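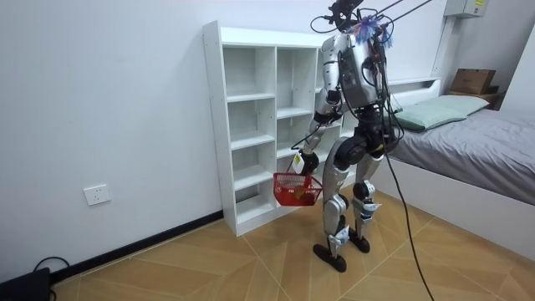
How does a robot put the shopping away?

Putting fruit on a shelf is one job to you. To a robot it is a long list of small jobs, and a computer program has to do every one of them. A program is a set of instructions written by people. This page is about the four main parts of that program.

1. Seeing

A camera gives the robot a picture made of tiny coloured dots called pixels. The pixels do not come with names. A part of the software called perception has to work out which pixels belong to a pear, which belong to the shelf and which are only shadow.

Perception software learns from labelled pictures. At the Velmont workshop in Padbridge, the team began with 1,000 pictures of fruit. People drew a line round each fruit and typed its name. Then 153 new pictures, which the software had never met before, were used as a test.

A second step works out distance. The software needs to know how far away the shelf is, as well as what it looks like.

2. Planning

Next the robot needs a plan. The planner is the part of the software that picks a path for the arm. It starts with where the hand is now and where the hand should end up. It then tries many possible paths inside the computer, before any motor turns.

Velmont's planner is called Hendia. It may try 600 paths for a single reach. A path is thrown away if the elbow would hit a divider or if a joint would have to bend too far. Out of the paths that are left, Hendia chooses a short, smooth one.

Shelves are difficult for planners. Each compartment has walls, a floor and only one way in, and the hand must fit through the opening together with the thing it is holding. 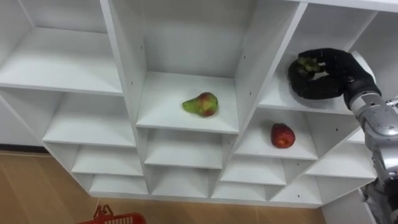 Grapes in the hand, with a pear and an apple on the shelves.

3. Control

A plan does not move anything. The controller does that. It sends an order to each motor, then reads a sensor to find out where the joint really is. If the joint is a little behind, the controller sends a slightly bigger push. If it is too far ahead, the push gets smaller.

This circle of order, check and correct is called a feedback loop. You use one when you fill a glass with water – you watch the level and slow down near the top.

Gripping needs a loop too. Grapes squash easily and an apple does not, so the software sets a different limit for each.

4. Checking

Software makes mistakes. Dong-hyun Bae writes the tests for Hendia, and every Friday he runs the same 30 tasks on the newest version. If a task that used to work now fails, the team looks for the change that caused it. Bartosz Jabłońska wrote the tool that keeps a record of each joint and each order, so that a failed reach can be played back slowly on a screen.

Words to know

Pixel: one tiny dot of a picture.
Perception: software that works out what the camera is looking at.
Planner: software that chooses a path.
Controller: software that keeps the motors on that path.
Feedback loop: doing, checking and correcting, again and again.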